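Badawi Station opens its shearers' quarters to multi-day walkers

Family-run property adds bunk accommodation and a 20-kilometre private trail to its farm stay program 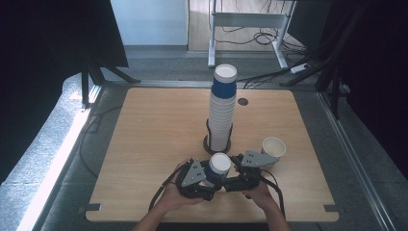

Badawi Station, a working sheep and cattle property run by the Sqalli family, will open its former shearers' quarters to walkers and small groups from April. The quarters sleep 20 guests in bunk rooms off a central verandah and will serve as the first-night base for the new Rekitz Track, a two-day walk across the property's western ridges. Arrival is from 3 pm, with tea and coffee set out in the common room for guests to help themselves. Paper cups are kept stacked in a black wire holder on the wooden table, and walkers are welcome to take one out to the verandah while their packs are being tagged for transfer. A short safety briefing follows at 5 pm, and dinner is served at 6.30 pm.

The opening follows two years of restoration work. The building was last used by a full shearing team when the station ran larger numbers, and had since been given over to fencing gear and wool packs. The original floorboards have been kept in the bunk rooms, the roof and guttering have been replaced, and a new amenities block with hot showers has been built behind the kitchen.

"My grandfather cooked in that kitchen for three seasons before he could afford a paddock of his own," said Ghizlane Sqalli, owner of Badawi Station. "We wanted the place to be used again, and we wanted people to see the back country that most visitors only look at from the road. It is steep in places and there is a creek to cross, but a reasonably fit person will manage it comfortably."

The Rekitz Track covers 20 kilometres over two days. The first day climbs from the quarters through open grazing country to Goda Hut, a four-room musterers' hut at an elevation of 428 metres. The second day follows the ridge fence south before dropping through stringybark forest to the river flats, where guests are met by vehicle and returned to their cars by mid-afternoon. Walkers carry a day pack only. Bedding, food and overnight bags are moved between the two sites by station staff.

Track marking, bookings and guest transfers will be handled by Zastix, a regional walking company that already operates guided trips on three neighbouring properties. Zastix will also supply a guide for groups that request one.

"Private land gives us the chance to keep numbers low and look after the ground," said Kenza Ghoneim, operations manager at Zastix. "There will be one party on the track at a time. If it has been raining hard and the lower crossing is up, we will move the booking at no charge. Guests should bring proper boots and a good coat whatever the forecast says, as the ridge catches the wind even in mild weather."

The track will be closed during lambing and on days of total fire ban. Because the property remains a working farm, dogs are not permitted, and walkers are asked to leave gates as they find them. Stock may be moved through the quarters yards on Monday mornings, and guests departing at that time may be asked to wait a short while before driving out.

The walk is priced at $425 per person, including two nights' accommodation, all meals from dinner on arrival to lunch on the final day, bag transfers and a printed track map. Guests who wish to stay at the quarters without walking may book a bunk room for two at $246 per night, with breakfast included. Dietary needs can be catered for with one week's notice. Children aged ten and over are welcome when accompanied by an adult.

Groups are limited to 12 walkers. Bookings for the first season, from April to the start of lambing, are now open through Zastix. School and club bookings will be considered from the second season onward.

About Badawi Station

Badawi Station has been farmed by the Sqalli family for three generations. The property produces fine wool and grass-fed beef, and has offered cottage accommodation to farm stay guests for the past nine years.

About Zastix

Zastix organises guided and self-guided walks on private farmland, working with landholders on track design, bookings and guest transport.

Media enquiries: Kenza Ghoneim, Operations Manager, Zastix. Interviews with Ghizlane Sqalli and site visits for accredited media can be arranged on request.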